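Bomow Garment Station Set-Up Guide
Section 2: Planning and budget before you order

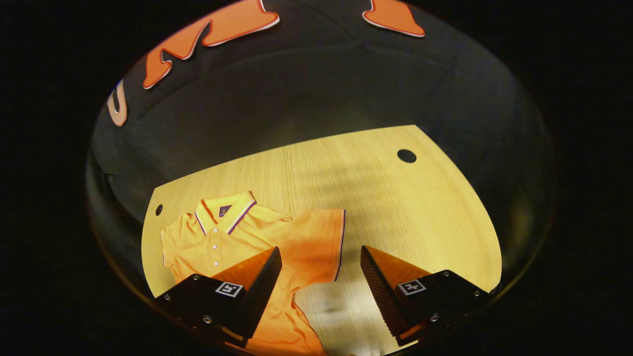 Please read this section before you fill in the order form. Most of the delays we meet at Tellholm come from a table or a spare part that was forgotten in the first budget.

12 Shares | 2 Comments

2.1 Steps

1. Decide which garments you will work with in the first season. Shirts with collar and buttons need more practice time than towels. Write this time in the plan as a cost.

2. Measure the table that you already have. If the surface is flat and does not move when you lean on it, you can keep it and save the money.

3. Order the hand-held grippers. We advise 2 for each station, one in use and one in reserve. The base price from Pernholm is 1509 for one gripper, without tax and without transport.

4. Add finger pads to the same order. Pads are a wearing part and they are not included in the guarantee. A separate small order later will pay the full transport again.

5. Ask for the printed marker stickers in a spare set. They cost little, but a finger with a damaged marker must not be used.

6. Send the complete list to Hok-lam Fang at the Siu office for checking. He needs 2 working days.

Note: Prices are valid for orders received before 11/01/2020. Orders which came in October and are still not paid keep the old price.

Note: Garments are not part of the kit. Buy them locally, in different colors and sizes, and put them on their own budget line.

CAUTION: Do not order the robot arm in the same step as the grippers. First finish the work by hand and look at the results. The choice of the arm depends on them, and the arm cannot be returned after the box is opened.

CAUTION: Do not mix pads from different suppliers on one gripper. The thickness can be different and the fingers will not close evenly.

Continue with Section 3, Receiving the delivery.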